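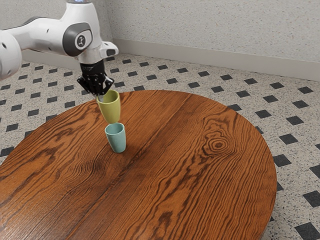

Ticket 2974 – Retreat livestream drops out during evening meditation
Status: Closed
Opened by: Roya Heydari, Flandcombe Women's Circle
Handled by: Donnie Baxter

Roya Heydari wrote:
We stream the full moon meditation to members who can't get to Flandcombe. Last night the sound cut out during the opening chant and came back in bursts. People at home could see Polyxeni leading but couldn't hear her. The chat filled up with complaints and a few left. It worked fine in February. We're on the Ciltico plan for small groups.

Donnie Baxter replied:
Sorry to hear that. Can you tell me which microphone you used, and whether noise reduction was on in the Lurkia sound settings? Did the singing bowls cut out as well, or only the voice?

Roya Heydari wrote:
Same clip-on microphone as always. The bowls were the worst. You hear the strike and then nothing. Noise reduction says "High". I don't remember setting it.

Donnie Baxter replied:
The last update put every account on High. It treats long steady sounds as hum and removes them, so bowls, drones and held notes all go. Please try this:
1. Open Sound, then Input.
2. Set noise reduction to Off.
3. Turn on "Keep original sound".
4. Sign out and back in. The change doesn't save until you do.

Roya Heydari wrote:
Did all four. Bowls are clear now. Zawadi Athumani listened from home and says the voice is still dropping when the chanting gets loud.

Donnie Baxter replied:
That part is the automatic level. Switch it off and set the input by hand, starting at 6. Ask Polyxeni to chant at full voice while you watch the meter. If it goes into the red, come down 2 at a time.

Roya Heydari wrote:
It's settled at 4. We ran a full practice with the drum, no dropouts. One more question – can the members who left early get the recording?

Donnie Baxter replied:
Yes, but the chant will have the same gaps, as the sound was never saved. Afshin Zamani has put the link on your account page.

Closed April 30, 2023. Linked to ticket 2140 (default noise setting after update).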